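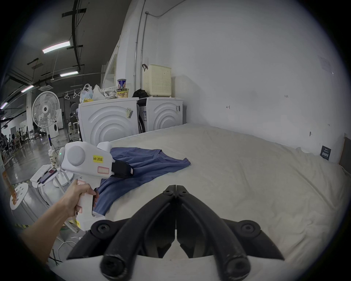

Tichý Screening Server 430

The Tichý 430 is a playback server for small cinemas, arts centers and touring film programs that show historical drama, documentary and archive television to a seated audience. It stores, schedules and plays finished programs, including multi-episode series, and passes subtitles and captions to the projector or to a separate text display.

The unit is a rack chassis, two units high, with front-loading drive trays. It ships with rails, a power cord, a printed quick-start sheet and one year of software updates.

Storage and ingest

Internal capacity is enough for 11 feature-length programs at the highest supported bit rate, or a larger number at broadcast rates. Drives are mirrored. If one drive fails, playback continues and the front panel shows an amber warning until the drive is replaced and the mirror is rebuilt.

Programs are loaded from USB 3 drives or over the network port. Each file is checked against its checksum on arrival, and a file that does not match is held in a separate folder and cannot be scheduled. Ingest during playback is permitted but runs at reduced speed.

Series handling

Season screenings were awkward on the previous model, which treated every episode as a separate title. The 430 groups episodes under a parent record. An operator can play a season straight through, insert intermissions, or drop the opening titles from the second episode onward. Title cuts are stored as markers and the source file is not changed.

Up to 7 subtitle tracks can be attached to an episode. Tracks can be offset individually in steps of one video frame.

Context cards

The Weveo add-on lets a programmer place text cards before or after an episode. It was developed with Kindevside, a touring program of royal and political drama, which wanted to show short notes on dates, titles and invented scenes without editing the episodes. Cards are plain text, white on black, with a source line at the bottom. Weveo does not supply or check the content of the cards.

"We run a card at the end and leave it up while people find their coats," says Bríd Noonan of Kindevside. "The ones about who was really in the room get the most questions."

Specifications

Video outputs: 2 x HDMI, 1 x SDI
Audio: 8 channels, balanced analog or AES
Network: 2 x gigabit Ethernet
Control: web browser, serial, contact closure
Schedule entries: 2000 maximum
Operating temperature: 41 to 95 °F
Cooling: two fans, replaceable from the rear

Compatibility

Schedules exported from the earlier Droltness player can be imported, with the exception of lighting cues – these must be entered again by hand. Encrypted theatrical packages are not supported. Venues that play new studio releases will need a certified cinema server in addition to this unit.

Ordering

The 430 is sold through dealers and direct. Weveo is licensed per unit and can be added later with a key. Units ordered before the end of November include the license. For technical questions before purchase, write to Renu Agarwal in product support and give the projector model and the length of the cable run.

Page revised August 1, 2018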